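Kitchen Corner: putting the small things back where they belong

The shared kitchen at the Flandthorpe building has been open again since January, and the most common note in the suggestion box is still that people can't find anything. This month's item covers the tabletop things: the toaster oven, the plates, the mugs and the basket. It applies to both floors.

The toaster oven stays on the left, toward the back. Please don't slide it forward to make room for a tray. The door needs clear space in front of it, and the handle sticks out further than people expect when they reach past.
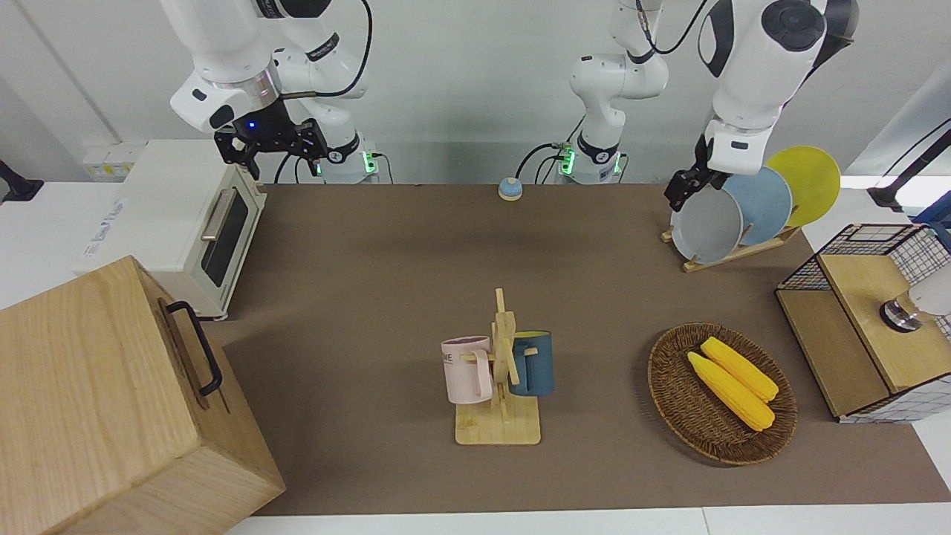 Wipe the brown surface before you leave, including the strip along the back edge. Crumbs collect there and they end up behind the table, where we only get to clean every second week. A damp cloth is enough. The spray under the sink is for the tile and leaves streaks on anything matte.

We have also had a few questions about the wooden pieces. They came from the Brastance shop when it closed, and they should not go in the dishwasher or be left to soak. If something gets sticky, wash it by hand and dry it with a towel right away.

Mugs hang by the handle, one to a peg. Spread them over both sides of the post - a mug tree loaded on one side will tip if somebody bumps the table. If the pegs are full, use the cupboard. Mugs left in the sink overnight go into the lost and found box in room 589.

The wicker basket is for vegetables and fruit that anyone may take. Corn is fine in there for the day, but take it home or put it in the fridge before you lock up. No bread, and nothing already cut.
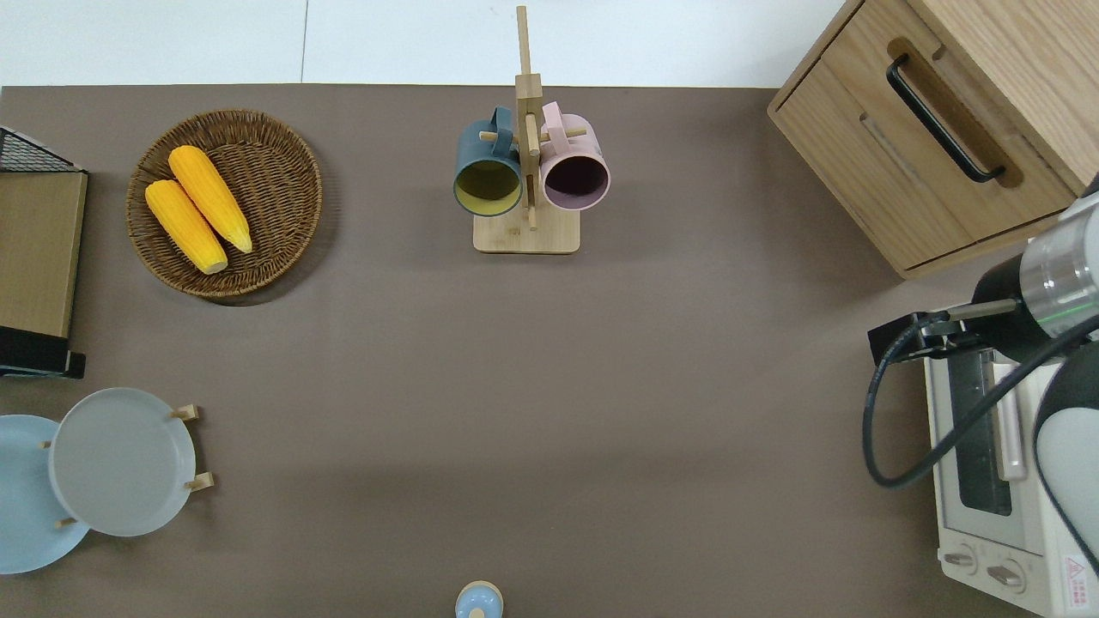
Plates and the rack

Plates go upright in the wooden rack, one in each gap. Two plates pushed into the same gap will chip at the rim, and we have lost 3 that way already. Put them in dry. The rack has no tray under it, so any water runs straight onto the table.

Bowls do not fit and should be stacked on the shelf above the sink.

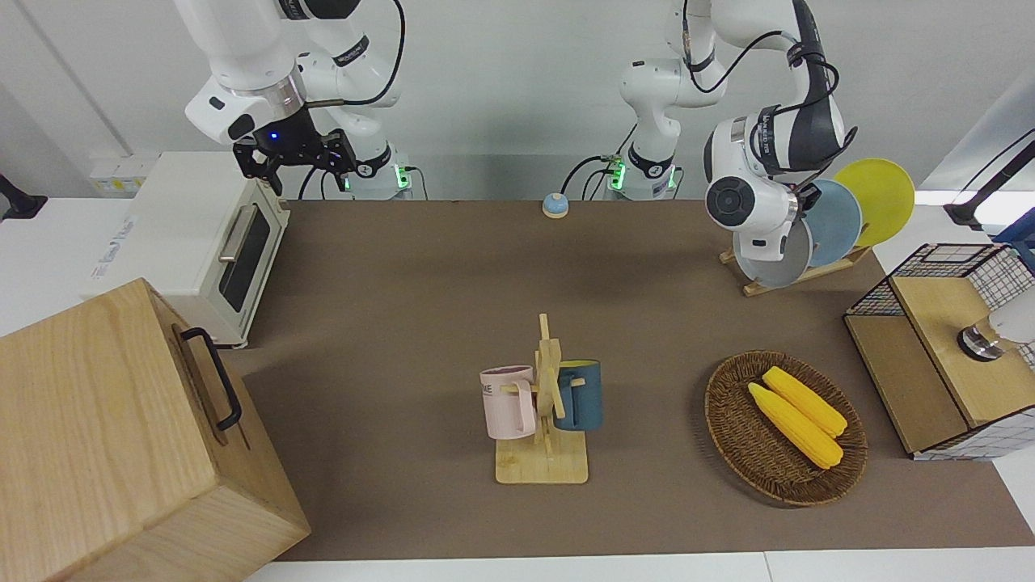

If you use the oven for lunch, let it cool before wiping the top, and leave the door open a little for 10 minutes so the steam can get out. Baking sheets belong to the Enau baking group and are kept in their own drawer. Ask before borrowing them.

Between lunch and the afternoon groups, keep the middle of the table clear. Things that stay out all day belong around the sides, with enough open surface left for the next person to work on.
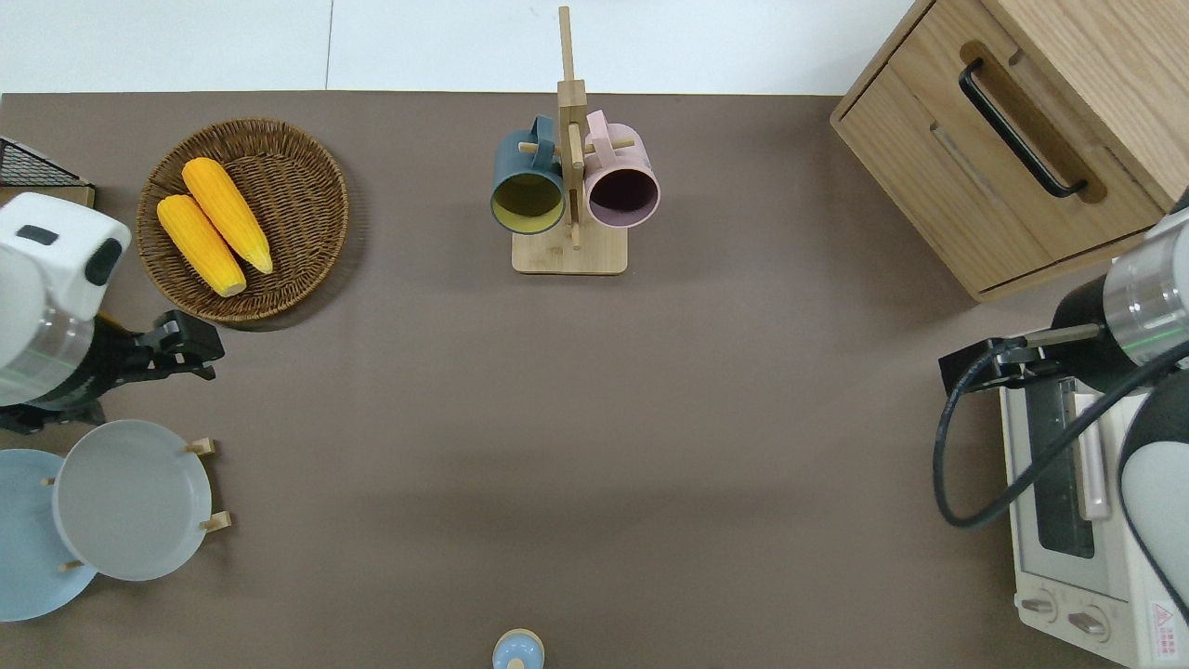
The basket, the mug tree and the plate rack, with the middle of the table left open.

The next supply order goes to Jafarzadeh on April 20, 2024. Dish towels and sponges are already on the list. Anything else can be written on the sheet by the kitchen door.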